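# Pondale Hand-Held Gripper: Setup, Care and Finger Replacement

The Pondale is a hand-held, two-finger gripper with a camera mount, supplied by Dredel for bench and tabletop work. This page covers the standard unit and the finger sets sold for it. It is intended for laboratory staff and technicians who are responsible for keeping the equipment in working order. Customers who received their units through the Cárdenas leasing program should also consult the terms of their agreement before opening the housing.

## What Is Supplied

- One gripper body with trigger and return spring
- One pair of fingers, fitted at the factory
- One spare pair of fingers, packed separately
- Camera bracket with thumbscrew
- Hex key and thread-locking compound
- Inspection card

The camera is not included. The bracket accepts any camera with a standard tripod thread, provided that the camera and lens together do not foul the finger linkage at full opening.

## Specifications

| Item | Value |
|---|---|
| Number of fingers | 2 |
| Maximum opening | 162 mm |
| Finger material | Printed plastic, matte black |
| Pivots | Metal bushings, replaceable |
| Warranty on body | 12 months |
| Warranty on fingers | None (wearing part) |

## First Setup

Place the gripper on a clear, level table. Squeeze the trigger slowly to the end of its travel and release it. Both fingers should move together and return to the fully open position without help. If one finger lags, do not force it; see the section on pivots.

Attach the camera bracket before fitting the camera. Tighten the thumbscrew by hand only. With the camera running, open the fingers fully and confirm that both tips appear in the live view at matching heights. Adjust the bracket until they do, then mark its position with a paint pen so that it can be restored after cleaning.

Record the serial number, the bracket position and the initials of the person who carried out the setup on the inspection card. The card stays with the unit, including when the unit is returned for service.

## Routine Care

Wipe the fingers with a dry cloth at the end of each working day. Alcohol and other solvents should not be used on the printed surfaces. Dust in the pivots may be removed with a soft brush. Compressed air is not recommended, as it tends to drive grit deeper into the bushings.

The bushings are supplied dry and are meant to run dry. Oil attracts dust and will void the warranty on the body.

Store the gripper with the fingers open and the trigger released. Units left under spring load for long periods may lose closing force.

## Inspecting the Fingers

Carry out this inspection whenever the unit changes hands, and at the interval set by your own maintenance plan.

1. Disconnect or switch off the camera if it interferes with handling.
2. Open the fingers fully and check that the trigger is free.
3. Look along the upper rim of each finger. Small nicks and a visible layer line are cosmetic and may be left alone.
4. Examine the tips. Flakes that stand out from the edge should be trimmed with a sharp blade, cutting away from the inner face.

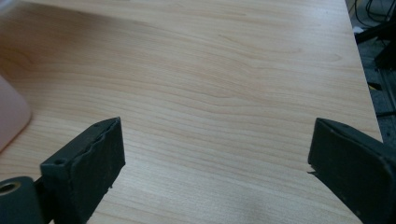 5. Close the fingers on a sheet of paper and pull gently. The paper should be held across the full width of the tips.
6. Replace both fingers if a crack reaches a screw hole, or if the inner faces no longer meet evenly.

## Replacing the Fingers

Fingers are replaced in pairs. Remove the screws on one side, lift the finger away and fit the new one before moving to the other side. Apply one small drop of thread-locking compound to each screw. Tighten until snug and allow the compound to cure overnight before use.

Check the camera view again once both fingers are in place. New tips may sit slightly higher than worn ones, and the bracket mark should be renewed if it no longer agrees.

## Pivots and Linkage

A finger that sticks or rattles usually has a worn bushing. Replacement bushings are sold under the Vendora parts label and must be pressed in with the correct tool. Customers without this tool should return the unit.

## Service Contacts

Repairs and returns: Jaqueline Ibarra, Service Desk, Dredel

Spare parts and leased units: Fulgencio Rosales, Customer Accounts, Dredel

The service desk is closed for stocktaking during the last two weeks of December. Units received in that period will be logged when the desk reopens.

Page last revised October 11, 2022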